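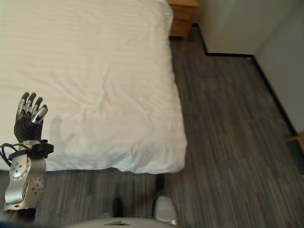
Should small towns keep their Sunday bus? I think they should, even on the weeks when it runs half empty.

I live in Witwood, where the number 80 goes over the hill to Fatton and back. The council wants to stop it on Sundays from January, and I've been grumping about it ever since the notice went up in the shelter (crooked, with one drawing pin, which did nothing for my mood).

The case against is money, and I do get that. A bus with five people on it costs the same to run as a full one. But we don't close the library when it's raining and quiet, do we? You pay for the thing to be there so you can plan your life round it.

Take my Sundays. I get the bus just after ten, have lunch with my aunt, lose to her at cribbage and come home at 3. A taxi both ways would cost more than the lunch, the wine and the flowers put together! So I'd go once a month instead, and she'd say she didn't mind, and she would.

My neighbour Adeel Sethi thinks I'm being soft. He'd put the money into the weekday service, which is late more often than it should be, and he has a point – I've stood in that shelter in February too. Bakari Lukumay, who used to drive the route, told me the Sunday run was the one he liked best, as people sat near the front and talked. I know you can't put that in a budget.

What really annoys me is the survey. It was online only, open for two weeks, and it asked how often we "access leisure destinations". My aunt is not a leisure destination. The lad who does Sunday shifts at the garden centre in Vastton isn't going there for leisure either, he's going to shift compost.

I'd happily pay more for a ticket. I'd put up with a smaller bus, or just 2 runs there and back, morning and teatime. Ask us that and I'll fill in the form on the spot.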